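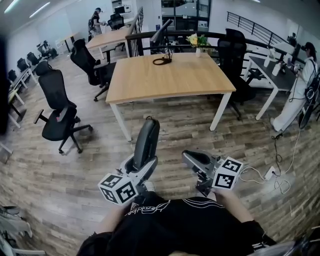 第7章　壊れていないのに止まる

この章で扱うこと
・部品に異常のない系で起こる事故の構造
・左右、向き、符号の取り違えと、それを見えなくする「親切な」処理
・教示データに混入した誤りの追跡
・非常停止のあとにすること、してはいけないこと

前章までは、壊れるものの話をしてきた。軸受は摩耗し、ケーブルは断線し、減速機は油を漏らす。いずれも困った出来事だが、壊れた部品というものは少なくとも正直で、外して机に置けば、誰が見ても壊れている。交換すれば直るし、報告書には写真が貼れる。

本章の事故には、貼る写真がほとんどない。調べた範囲の部品はすべて仕様どおりに動いていた。仕様どおりに動いた部品が仕様どおりに連携し、その結果としてロボットアームが自分の配線を自分で引き抜いた。

7.1　手首はなぜ回ったか

ジェンデール社の食器仕分けセルは、コンベヤ脇に据えた6軸アームがカップをつまみ、洗浄ラックに伏せて置くという単純なものだった。動作は人が教える。といっても教示ペンダントの釦を押し続けるのではなく、「ルケッティ」と呼ばれる手持ち式の二指グリッパを作業者が両手で持ち、カップをつまんで見せる方式である。左右の指の付け根には白い立方体が一つずつ付いていて、面に白黒の正方マーカーが印刷されている。カメラがこれを読み、指の開き幅と、グリッパ全体の位置と向きを求める。作業者が一日カップをつまみ続けると、その日の終わりにはロボット用の教示データと、作業者の肩こりが得られる。

2023年6月、教示を担当していたヴェンラ・カウッピネンは、マーカーの印刷面が擦れて読み取りが不安定になっていることに気づき、立方体を両方とも新品に替えた。正しい判断である。保守手順書にも「擦れたら替えること」とあった。どちらが左でどちらが右かは書かれていなかった。手順書の筆者にとってはあまりに自明だったのだろう。立方体の寸法も取付けねじも左右共通で、部品棚の箱まで共通だった。調達担当は、この共通化で部品番号が一つ減ったことを前年に表彰されている。

立方体は左右逆に付いた。

ここで、もう少し出来の悪いソフトウェアであれば話は終わっていた。指の開き幅は、右マーカーの位置から左マーカーの位置を引いて求める。左右が逆なら値は負になる。負の開き幅をもつグリッパは世の中に存在しないので、プログラムはその場で停止し、担当者は舌打ちをして立方体を付け直し、昼休みが少し短くなる。本書の第7章はもっと薄くなっていたはずである。

実際のプログラムでは、引き算の結果に絶対値の処理がかかっていた。以前、マーカーの検出誤差で、指を閉じきったときの値がわずかに負へ振れ、そのたびに記録が中断することがあった。これに業を煮やした開発者のタビソ・ズールーが、一行を足した。変更履歴には「記録が止まる問題を修正」とある。たしかに、記録は二度と止まらなくなった。

開き幅はこうして正しい値になった。正しくならなかったのは向きのほうである。グリッパの座標系は、左マーカーから右マーカーへ引いた線をy軸としていた。接近方向であるz軸は別の計算で求めていたから、左右が逆になると、座標系はz軸まわりに180度回る。指先は同じ場所にあり、同じ方向を向き、同じ幅に開く。ただ手首だけが半回転している。

二指グリッパは左右対称である。半回転していてもカップはつまめる。データを再生する確認画面でも、描かれているのは対称な二指グリッパの絵で、半回転しても見分けがつかない。画面を確認したイーシュアン・ユエンは、署名欄に「異常なし」と書いた。画面に関するかぎり、これは正確な記述だった。

7.1.1　混ざったデータ

教示データは全部で60本あった。交換前に採った47本では手首は正しく、残りの13本では半回転していた。学習の担当者はこれを一つの束として扱った。ファイルには採取日時が残っていたが、立方体の交換は保守台帳に手書きで記録されており、台帳は別の階の棚にあった。両者を突き合わせる理由を、当時は誰も持っていなかった。

学習後のモデルは、おおむね多数派に従った。手首を正しい向きに保ったままカップへ近づき、つまみ、伏せる。ところが13本の採取中に多かった配置、すなわちカップの取っ手がコンベヤの奥を向いた配置になると、モデルは少数派の流儀を思い出し、手首を半回転させた。

実機による確認運転は5回行われた。うち2回が停止に至っている。

一度目の停止は、手首軸が可動範囲の端に達したことによるものだった。制御装置は軸制限の警報を出してアームを止めた。設計どおりである。立ち会ったケルットゥ・ケットゥネンは原点復帰を行い、カップを置き直し、運転を再開した。警報の内容は記録したが、その前に手首がどちらへ回ったかは記録していない。記録様式に欄がなかった。警報番号の欄は三つもあった。

二度目のとき、手首は可動範囲の内側で半回転した。原点復帰のあと、手首軸が前回と違う側から出発していたためである。軸制限の警報は出なかった。代わりに、前腕に沿わせてあったグリッパ配線が手首に巻き込まれ、余長を使いきり、コネクタごと抜けた。グリッパは通電が切れると開く仕様になっていた。挟まれた指を解放するための仕様で、安全担当者が苦労して通した要求である。カップはその要求に従って解放され、旋回中のアームからセルの外へ飛び、柵の上端を越えて床で割れた。

けが人はなかった。着地点は、見学者用の立ち位置として床に黄色いテープで示した四角の内側だった。その時間に見学の予定は入っていなかった。

7.1.2　抜けたコネクタの人気

事故後の最初の打合せで、議論の大半はコネクタに費やされた。無理もない。コネクタは目に見え、手に取ることができ、爪が片方折れていた。対策案として、爪の強いコネクタへの変更、結束バンドの追加、配線余長の延長が、この順に並んだ。供給元であるラウティアイネン社には、その日のうちに問い合わせが送られている。先方は保持力の試験結果を添え、抜けるべき力で抜けた旨を、丁寧な文面で返してきた。

仮に爪を強くしていたらどうなっていたか。配線は抜けず、次に弱いところ、つまり手首のフランジに付いた中継基板が引かれていただろう。余長を延ばしていれば、ケーブルは手首にもう一巻きできたはずである。どちらの案でも手首は回り続ける。

流れを変えたのは、外部から呼ばれたピルヨ・ヒュヴォネンの、いささか退屈な要求だった。5回分の運転記録から手首軸の角度だけを抜き出し、一枚の紙に重ねて印刷してほしいというのである。印刷された5本の線のうち3本はほぼ重なり、2本は途中から離れて、同じ向きへ同じ量だけずれていた。ずれは180度だった。

偶然にしてはきりがよすぎる数字である。摩耗や緩みは、めったに180度ちょうどの仕事をしない。90度や180度、あるいは符号だけが違う値が出てきたら、機械より先に取り決めを疑うとよい。どこかで二人の人間が、同じ軸に別々の向きを与えている見込みが高い。

ここから先は早かった。教示データ60本について同じ図を描くと、線は47本と13本の二束に分かれた。二束の境目を採取日時で引き、保守台帳を取りに別の階まで行くと、そこに立方体交換の記録があった。階段の往復も含め、要した時間はコネクタの打合せより短い。

7.2　取り違えを隠すもの

前節の経過を、誤りが通り抜けた場所ごとに見直してみる。

出発点は立方体の左右である。物理的に逆に付けられる部品は、いつか逆に付けられる。作業者の注意力はこの時期を遅らせるが、なくしはしない。ねじ穴の間隔を左右で変える、位置決めピンを片側にだけ立てる、といった形状による対策を、本書では「嵌合による排除」と呼ぶ。部品番号が一つ増えるので、表彰はされない。

次に絶対値の一行がある。負の開き幅には二つの意味が重なっていた。閉じきったときの小さな負値は測定誤差で、無視してよい。指を大きく開いたときの大きな負値は左右の取り違えで、無視してはならない。絶対値はこの二つを区別せずに消した。この場合の書き方としては、誤差の範囲に収まる負値だけをゼロに丸め、それを超える負値では記録を止めるのが妥当である。式で書けば、開き幅の計算値をw、許容誤差をεとして、

　　−ε ≦ w < 0 のとき、w を 0 とする
　　w < −ε のとき、記録を中止し、左右の取付けを確認する

となる。εは勘で決めず、指を閉じきった状態で繰り返し測った値のばらつきから定める。測定の手順は7.4節で述べる。

確認画面の対称な絵も、誤りを通した。対称な図形は、対称操作に関する誤りを示すことができない。その後ジェンデール社では、画面上のグリッパの片方の指を橙色に塗り、甲の側に小さな突起を描き足した。実物のほうも塗ろうという話は8月の会議まで残り、塗料が剥がれて食器に付く懸念から見送られて、代わりに刻印が入った。

最後に、一度目の停止のあとの再開がある。軸制限の警報は、この一連の出来事の中で、系が自分から異常を申し出たただ一つの機会だった。それに対して行われたのは原点復帰である。原点復帰は便利な操作で、機械の姿勢を既知の状態に戻し、ついでに異常時の姿勢という証拠を消す。停止から復帰までの間に何を残すべきかについて、セルの元の据付業者であるステンディネ社の手引書は、次の一文で済ませていた。

　　「警報を確認し、原因を除去したのち、復帰操作を行うこと。」

原因を除去する方法は書かれていない。経験上、この種の文は現場で「警報を確認し、復帰操作を行うこと」と読まれる。

7.2.1　停止時に残す記録

復帰操作の前に、少なくとも次を保存する。

・全軸の角度と、停止直前の角度の時系列
・グリッパの指令値と実測値
・対象物の位置と向き（動かす前に撮影する）
・実行中だったモデルの版と、学習に用いたデータの一覧
・直近に行われた部品交換と調整（保守台帳が別の階にある場合は、取りに行く）

撮影のために柵の中へ入る必要があるときは、非常停止を保ったまま動力を遮断し、施錠してから入ること。アームが静止していることは、アームが動かないことを意味しない。施錠の手順と、残留エネルギーの確認については第3章を参照されたい。

なお、時系列の保存には制御装置側の記録容量がものをいう。本節のセルでは記録領域が小さく、復帰操作を行うと古い順に上書きされる設定だった。確認運転の5回分がそろって残っていたのは、ユエンが別の調査のために外部へ転送する設定を入れ、そのまま戻し忘れていたからである。設定は現在も戻されておらず、手順書には正式な機能として記載されている。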